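**Tuhumury suturing notes**, kept at the Brarkport training center. April version.

The arms now do the practice stitches which our staff did by hand before. Two technicians prepare the practice surface and check the thread, and they write fewer reports. Shifts became shorter by 55 minutes. Some colleagues miss the handwork, so hand practice stays in the plan.

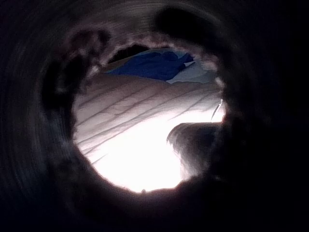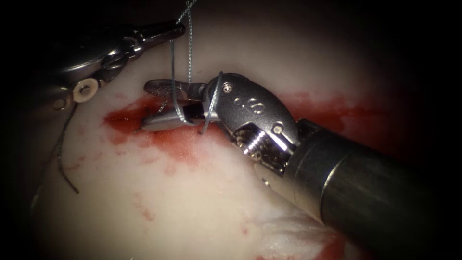
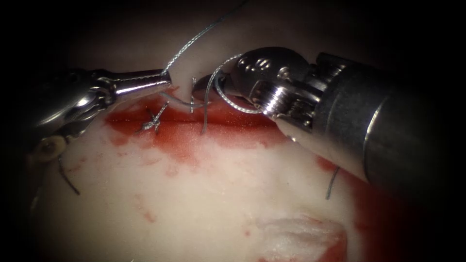 *Second and third pictures: two instruments at work with suture thread.*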